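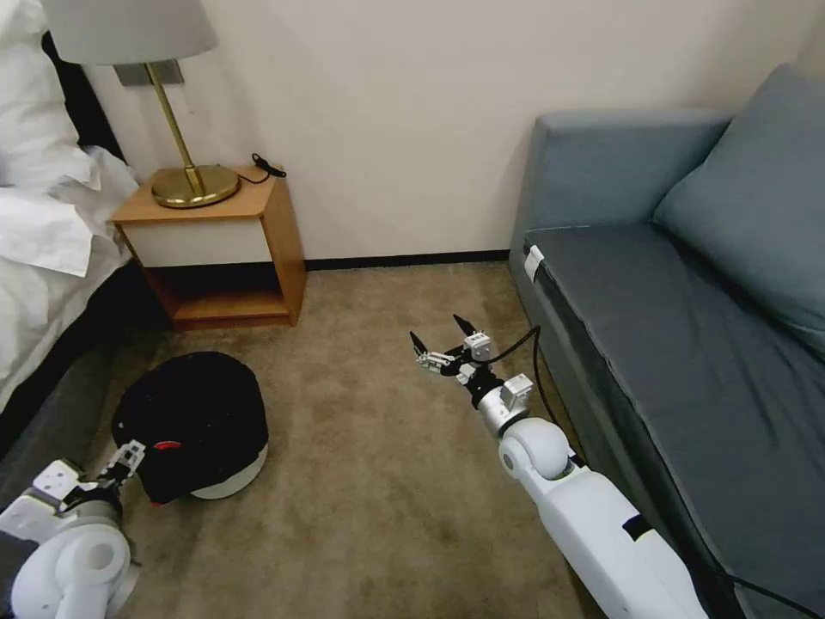 How a Guest Room Is Put Together

A guest room is a bedroom used by many different people, one after another. The bed, the lamp and the rest of the furniture are chosen to be easy to clean and easy to use.

The bed

A bed has several layers. The lowest is the base, which holds the weight. In this room the base is dark gray. A mattress goes on the base, and sheets and covers go on the mattress. The bedding here is white and rumpled, so the bed has not been made up neatly.

Many guest rooms use white bedding. White cloth can be washed very hot without losing its color, and stains are easy to find. The upright panel behind the pillows is called a headboard. It protects the wall from rubbing and gives a sitting person something to lean on.

The nightstand

A nightstand is a small table beside a bed. This one is wooden, with a white panel across the upper part and an open shelf lower down. The shelf is empty. An open shelf can be checked quickly for books or glasses that a guest has left behind.

The lamp

A table lamp has three main parts: the base, the stem and the shade. The base needs to be wide or heavy, or the lamp will tip. The base of this lamp is round and made of brass, a yellowish metal that is a mixture of copper and zinc. The shade is light gray fabric. Fabric spreads the light out and makes it softer on the eyes.

The carpet

Carpet is made of many short pieces of yarn fixed to a backing. The yarn traps air, which slows heat and soaks up sound. The carpet in this room is beige-brown and slightly mottled. Mottled means that the color varies in small patches. Crumbs and dust show less on a mottled carpet than on a plain one.

The baseboard

A baseboard is the strip along the bottom of a wall. It covers the gap between wall and floor and takes the knocks from shoes and cleaning tools. A dark one hides scuff marks.

Words to know

Base: the lowest part, which supports the rest.
Duvet: a thick, soft bed cover with a filling.
Mottled: marked with patches of different shades.

Text by Isla Bolger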